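Notizen zum Vortrag, Fassung Mai
Weiche und harte Finger am gleichen Arm: Was wir beim Greifervergleich gelernt haben

Zum Anfang
Kurz begrüßen, langsam sprechen. Mein Name steht auf der Folie, ich muss ihn nicht wiederholen. Ada Gatti nennen, sie hat die Halterungen konstruiert und beantwortet nachher die mechanischen Fragen.

Unsere Ausgangsfrage war einfach: Bei Homham wollten wir wissen, ob sich der Wechsel von harten auf weiche Finger lohnt, wenn die Gegenstände aus einem normalen Haushalt kommen. Im Katalog steht zu jedem Finger eine Haltekraft. Über Stoff und Papier steht dort leider nichts.

Zum Aufbau
Verglichen haben wir den Fingersatz von Stelitier mit dem Satz von Skenero. Beide laufen mit dem gleichen Controller, die Schließgeschwindigkeit haben wir nicht verändert. Pro Satz gab es 33 Griffe. Die Kamera sitzt am Handgelenk und schaut an den Fingern entlang.
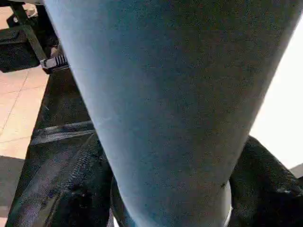

Bei der Kamera haben wir lange über den Winkel diskutiert. Ist sie zu steil montiert, verdeckt der Finger genau den Punkt, an dem er den Gegenstand berührt. Ist sie zu flach, kommt viel helles Licht in das Bild und die Belichtung springt. Wir haben 5 Grad nachgestellt und sind dabei geblieben. Hier eine Pause machen und fragen, wer im Saal mit Handgelenkkameras arbeitet.

Wenn gefragt wird: Nein, eine zweite Kamera von außen haben wir in diesem Versuch nicht ausgewertet. Das ist für die nächste Runde geplant, zusammen mit der Gruppe von Ó Dubhghaill.

Zu den Ergebnissen
Bei festen Gegenständen mit klarer Kante war der Unterschied klein. Die Zahlen dazu sind auf der Folie, nicht alle vorlesen. Interessanter sind die zwei Fälle, in denen die Kraftmessung uns getäuscht hat: Der Wert sah gut aus, aber der Finger hatte zwei Lagen gefasst statt einer.
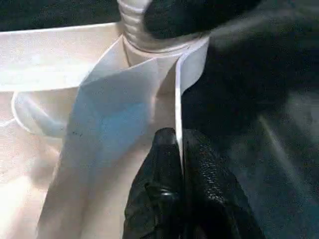 Dünnes Material ist für mich der wichtigste Teil des Vortrags, deshalb genug Zeit lassen. Ein Blatt hat fast keine Steifigkeit, und der Controller erkennt den Kontakt oft zu spät. Besser geht es, wenn schon eine Falte aufrecht steht, so wie hier die schmale weiße Kante an der schwarzen Fingerspitze. Auf die Flasche hinter dem Papier zeigen: Die Bahnplanung muss den Gewindehals als Hindernis kennen, auch wenn der Griff nur dem Papier gilt. Das hatten wir in der ersten Version nicht berücksichtigt.

Zum Schluss
Die Empfehlung vorsichtig formulieren. Für Stoff würde ich den weichen Satz nehmen, für Papier möchte ich mich noch nicht festlegen. Danach die Folie mit den offenen Punkten stehen lassen und das Mikrofon an Ada geben.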